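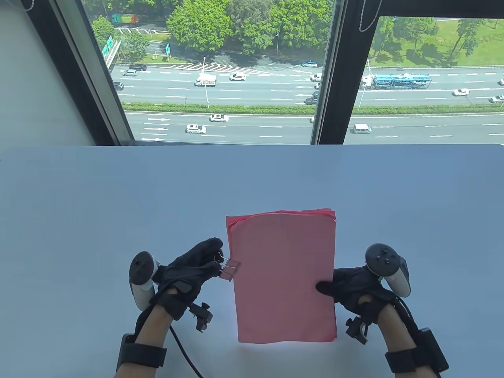
Pink sheets and a binder clip at the window table.

December, Friday, a little after four

Paper notes again, and I'm afraid they've grown. Suha asked me to write down where we are with the shade cards before the break, so that whoever opens up in the new year (probably Nizar, bless him) doesn't have to start by guessing.

The Haslinger stock took the dye beautifully this time. I let the vat sit overnight and stirred it twice in the morning, slowly, the way Mireille showed me back when we were still in the old Vanport rooms, and the color came up even from one end of the sheet to the other. Last month's batch had that tide line down one side, and I spent a whole weekend blaming the water when it was the felts all along. They had gone stiff. Shadi washed them in plain soap and they are like new – well, like felts that are a few years younger, anyway.

Still unhappy with the Flimau size. At 30 grams to the bucket the ink feathers, and if I go any heavier the sheet gets a rattle to it that I don't care for. Hussam thinks I'm putting it on too cool and he may be right, he usually is about glue. I'll try a warmer bath on the next pull and keep the recipe otherwise the same, so we learn something for once.

Nusstead want 300 cards, trimmed, with the gray wrapper and not the cream. They were very nice on the phone and talked for a long while about their new shop. I said yes to everything except the rounded corners. Our punch chews anything thicker than a postcard and I won't go through that again!

Curl is the other thing. Sheets dried on the line curl at the corners, sheets dried between boards don't, but the boards leave a faint grain that Mireille likes and I don't. We have agreed to disagree until January.

To do: order alum, oil the press screw, ask Suha where the good bone folder went. Blotters are in job drawer 473, under the string.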